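What I Learned Standing Behind a White Table

07/04/2022

I should say at the start that I went for the sandwiches. My niece had signed up for the open day at Transka, the automation company that took over the old printing works on the east side of Ondwood, and she needed an adult with a car. I teach sewing and upholstery at the adult school, three evenings a week, and I have never in my life felt the need to look at a robot up close. But there was a line on the invitation about a light lunch, and the car was going to be there anyway, so I figured I might as well go in with it.

The building still smells of ink if you stand near the back stairs. I was glad of that. I did a summer there when I was nineteen, folding seed catalogs, and I kept looking for the spot where our bench used to be. I think it's where they have the coffee machine now.

They split us up at the door and handed out stickers with our names on them. There were 45 people in our group, and I'd say most of them were parents. A young engineer named Carla Karam took us through, and she was a good guide, the kind who answers the question you asked and then waits a second in case you have another one. She started us off in the big hall with the finished machines, the ones they show to customers. A long gray arm picked cartons off a belt and stacked them on a pallet. It did this for as long as we cared to watch. The kids pressed up to the yellow line on the floor and the phones came out, and it was impressive, I won't pretend otherwise, in the way a fountain is impressive. After a while you have seen it.

Then came a talk with slides. I'll skip over that, except to say that the word "seamless" was used a good deal by a gentleman from the sales side, and that as a person who has spent most of her life with seams I took it a little personally. A seam is where the strength is. If you ever get the chance to pull apart an old Willems armchair (my grandmother had a pair of them, and I have one still, waiting for its second life in my garage) you will see that the people who built it put all their thought into the places where one piece meets another. The big flat stretches of fabric more or less take care of themselves.

So I was in a slightly grumpy mood when we went upstairs, and I'm telling you this so you'll understand that nobody had softened me up. Upstairs is where they do what they call teaching. I had imagined somebody typing. I believe most of us had, because there was a kind of shuffle in the group when we came through the door, people looking past the one thing that was going on and hunting for the computers.
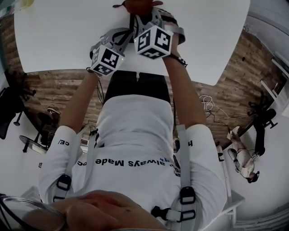 My trouble with most of what gets written about automation is that it leaves out the labor of the teacher. We read about what the machine can do and what job it might take, and those are fair things to worry over, but we hardly ever read about the hours somebody put in so that it could do anything at all. And those hours look a lot like work I know. There was a person standing at a big white table, in a T-shirt and black shorts and a harness of light gray straps with black buckles, holding a gripper in each hand and reaching out over the table with both arms. I looked at the harness first, naturally. I have sewn enough webbing to have opinions about webbing. Then I looked at the hands, and at the white cube on top of each gripper with its black square patterns, which Carla told us are there so that the cameras can keep track of where the gripper is and which way it is tilted. The person moves, the movement gets recorded, and a robot is trained on a great pile of those recordings. That was her whole explanation and it was enough for me.

I stayed at that spot a long time. My niece went on ahead with the group and had to be sent back to get me.

When I teach somebody to put in a blind stitch, I can talk all evening and it does very little good. I can draw it on the board, and I do, and they copy the drawing into their notebooks very nicely. Then they sit down with the needle and it's as if we had never met. What works is for them to watch my hands, and then for me to watch theirs, and then for them to do it again, and again, on scraps, until one night they stop looking up. I learned it the same way from a woman who barely spoke to me for the first 16 weeks. She would just reach over and move my thumb.

I had always supposed this was a weakness in me, that a cleverer teacher could get it all into words. And there I was in a building full of clever people, with more computing power under one roof than I can picture, and when they wanted a machine to learn how to handle something, they found a human being and asked to borrow the hands. I can't tell you how much that cheered me up!

I asked Carla how many times a task has to be done before it's any use. She said it depends on the task, which is what I tell my students too, and then she gave me a real number. For a small project they had finished in November, folding and boxing cloth napkins for a linen service called Flundura, they had recorded 104 sessions before the results were worth showing to anyone. And the early ones had mostly been thrown away, she said, on account of everybody being too careful. People who know they're being recorded fold a napkin as though it were a flag. They had to relax into it and fold the way they'd fold at home, with the little flick and the smoothing with the side of the hand, and it was the flick that turned out to matter.

Well, of course it was. I could have told them about the flick.

Now, I don't want to go home with stars in my eyes, and I didn't. There are questions I would like to see asked more often at events like this one, and I'll put mine down here. If a skill is gathered from somebody's hands, what is that person paid, and are they paid once or for as long as the skill is in use? Does their name go on it anywhere? I put this to the gentleman with the slides, over the sandwiches (egg salad, very decent), and he said that the people doing the recordings are paid by the hour at a good rate. I believe him. But an hourly rate is what you pay for time, and I'm not convinced that time is the thing being handed over. When my old teacher moved my thumb, she was giving me something she'd spent her life on, and the understanding between us, never said out loud, was that I would look after it and pass it along to a person. I don't know what the understanding is when the pupil is a machine. I don't think the people at Transka know either, and to her credit Carla told me as much.

I'd also like to see the upstairs room moved to the front of the tour. I mean this as friendly advice. We had 6 stops on our sheet, and the teaching room came fifth, when the little ones were tired and half the parents were checking the time – and it was the only stop where a child could have looked at a grown-up working and thought, I could do that, my hands could do that. The big arm with the cartons doesn't say that to a child. It says stand back behind the line. My niece is good with her hands and not so good with fractions, and she came in believing that robotics was a place for the fractions people. On the drive home she wanted to know if you could get a job teaching robots to sew.

I told her I'd never heard of one. Then I thought about it through two red lights and told her that somebody would have to be first, and she had better learn to do a blind stitch properly before then. She's coming over on the weekend. We're going to start on the armchair.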